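Why Does Your Body Remember Germs?

When a germ sneaks in, your white blood cells race to stop it. Some of them then stick around as memory cells – tiny guards that know that germ by shape! 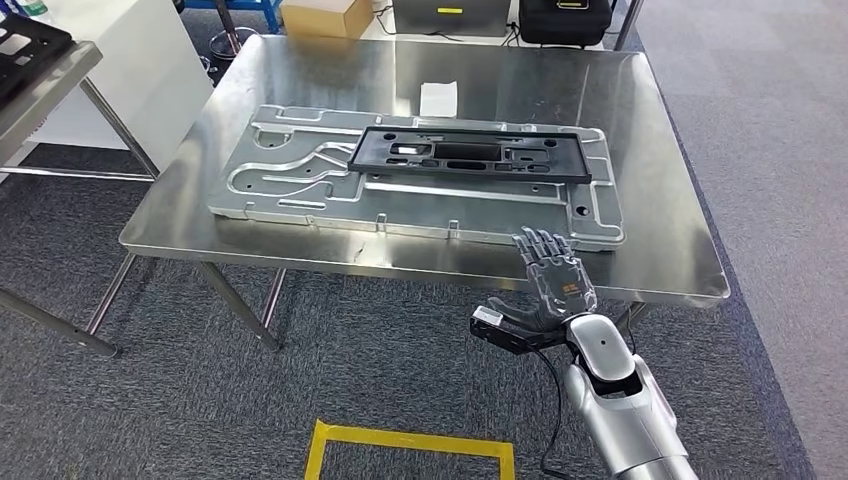

A metal plate with curving grooves.

A vaccine gives those guards a practice run, so they learn the shape without you getting sick first.

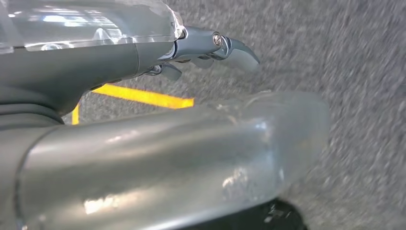
Antibodies are even smaller helpers, shaped like the letter Y. The two tips of the Y grab onto a germ. Think of a curved metal fingertip, hooking downward – but far too tiny to see!

Some memories fade, and that's when a booster helps. Isn't your body amazing?
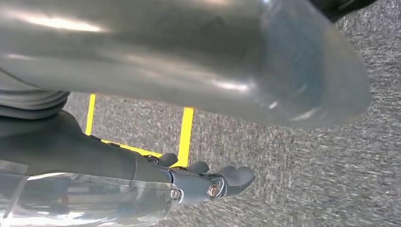 Light on a smooth, rounded gray panel.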